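Hurcombe Parish Notes
@hurcombenotes
6/25/21

The 114 bus is being "reimagined". I have lived in Hurcombe long enough to know that when a bus is reimagined, you are the one who'll have to imagine it.

At present it goes from Hekgate to the hospital by way of everyone's front door. The new one goes straight there, saving 8 minutes for people who already live in Hekgate.
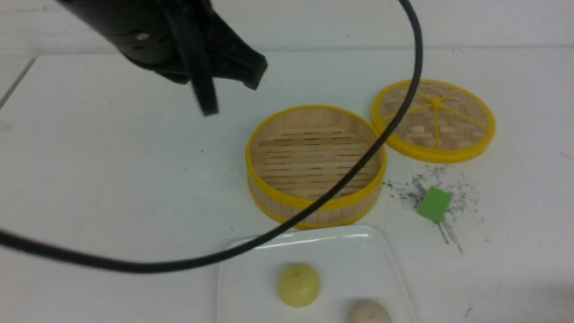
The consultation opened in May and shut in May. I found the leaflet under a pile of takeaway menus, in a month when I was thinking more about dumplings than transport.

Anyway, I have now read all 131 pages. The word "vibrant" is in there a lot. The word "Sunday" isn't.

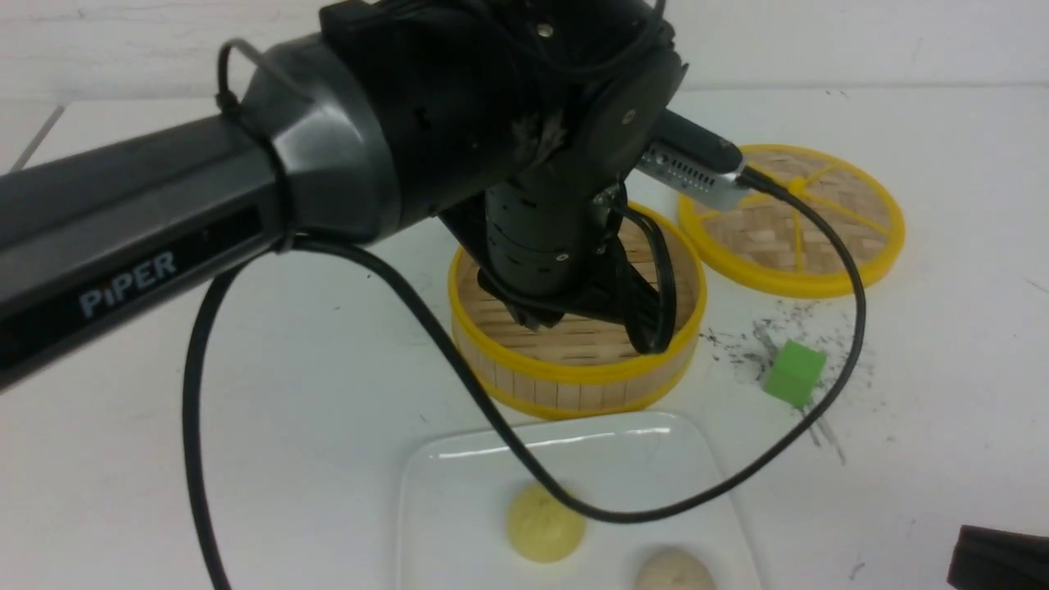

Page 40 says passengers in the lower village can "easily connect" at Masska Corner. Masska Corner is a lay-by. It has a bin and a view of the other side of the road, where the bus you wanted is leaving.

There is also an app. You book a minibus the day before and it tells you whether you deserved one.

I rang to ask how you book without a phone. They said to ring.
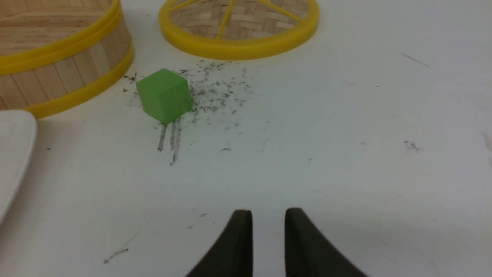
Shakya replied that the minibus did turn up for her on the trial, but it was going to Hekgate first, and could I please ask whether the 945 school bus is being reimagined too.

I've asked. The reply is due within twenty working days, so walk if you're in a hurry.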